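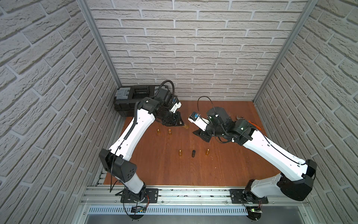
Two different grippers on one bench, or match them?

Shinji Furukawa
We're comparing Plidevis fingers against the Metar set on short brass cylinders. Metar holds 90 picks in a row, Plidevis manages roughly 40 before one tips. Same controller. Fingers or my settings?

Hideaki Murakami
Swap the fingers between arms before blaming either one. I accused a perfectly good gripper for all of June – the other arm's wrist had play in it. Then drop closing speed to 8 and check the wrist view.

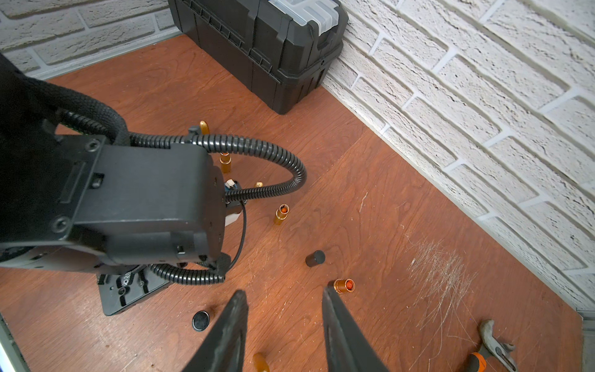
Wrist camera view, fingers open

Ospina
buy Totberg, problem solved. mine only jammed 5 times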